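Questions we get about the small-things sorting study

We've had a lovely number of letters and emails since the Halska paper went up in December, and a good many of them ask the same things. I've tried to answer the common ones here in ordinary language. If yours is missing, do write in, and I'll add it when I next tidy the page. – Edmund Wilczyńska

What is the study actually testing?

Whether a robot policy learns to pick up small, awkward objects better when the people giving the demonstrations are left to choose their own order. In most of our older work the demonstrator had a script: this item first, then that one, always from the left. In Halska we compared scripted sessions with free ones, using the same grippers and the same kinds of objects, and then trained one policy on each set.

Why jewellery, of all things?

People do ask this one a lot! We began with blocks and cutlery at our workshop in Mustine, and the two policies came out so close together that we couldn't have told you which was which. Blocks are kind to a gripper. You can take hold of them nearly anywhere and they stay the shape they were when you reached for them.

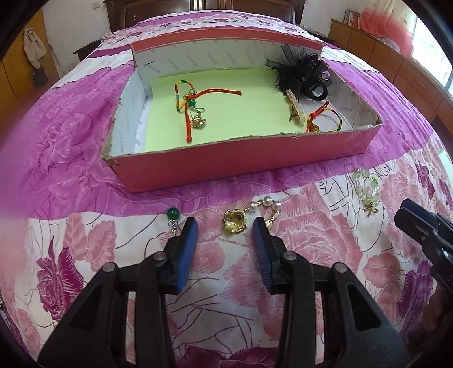 Choosing where to take hold is the part of the task we score most carefully, and it's where the free demonstrations earned their keep. A string of beads can be lifted from almost any point, but it sags and swings differently from each one, and a single earring gives you one or two sensible places and no more. The pearl bracelet with the big gold ornament is a good case to think about, lying there on the bedspread between the open jaws: close on the pearls and the ornament may pull the whole thing round, close on the ornament and the pearls trail behind. Demonstrators working freely tried both. Those on the script tended to settle on one and stick to it, and the policy duly copied them.

How many demonstrations did you use?

We used 200 for each policy, all of them recorded with hand-held grippers in people's homes. Any session in which the demonstrator stopped to ask us a question was left out of the training set altogether, which cost us 31 recordings that were otherwise perfectly good. I was sorry to see them go, but they had long pauses in them and we didn't want to teach the robot to dither.

Does a printed bedspread not make life harder for the vision side?

It does, and we're glad of it. Our first policy, the one we call Laskowska in the paper, was trained over a plain grey mat and would happily close its fingers on a printed leaf once you moved it to patterned cloth. Big roses were the worst. Training over patterned bedding brought those false grasps down a great deal, though I wouldn't want to promise that it would carry over to every pattern under the sun. Soft bedding also gives when you press on it, so the fingertips can dip a little lower than they could on a table, and that helps with flat things.

What counts as a success?

The item has to be lifted clear, carried to the box and let go inside it, without dragging anything else along. Halfway results are noted separately. If two things go in together because they've tangled, we mark it as a failure even though the bed does end up tidier – one or two of our demonstrators thought this rather harsh.

And what was the result?

The policy trained on free demonstrations managed 80 per cent of its trials. The scripted one did noticeably worse, and nearly all of the difference came from necklaces and bracelets. For single stiff items there was very little in it.

Do you record with one gripper or 2?

Either, depending on the session. The policies in the paper each drive a single arm, but we've been collecting two-handed recordings for the follow-up, which has the working name Drundurov. The question there is whether a second gripper should steady the box, help with untangling, or simply keep out of the way. A curled-up string of green beads like the one on the bedspread in the next photograph is just the sort of item we have in mind for the untangling part. 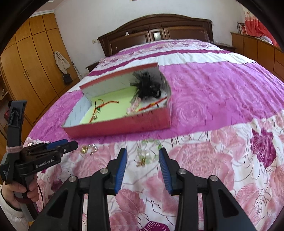
Can I try the method with my own robot?

By all means. The choice of free or scripted order doesn't depend on the hardware, so any hand-held collection set-up that matches your robot's fingers ought to do. Start with objects that bend. Give each demonstrator a few practice goes that you don't keep, and then try very hard not to advise them, which I found to be the most difficult part of the whole study.

Will you be sharing the recordings?

We'd like to, and we're working through the permissions at the moment. They were made in private homes, so each household is being asked again before anything goes out. The scoring sheets are ready now and I'm happy to send them to anyone who writes.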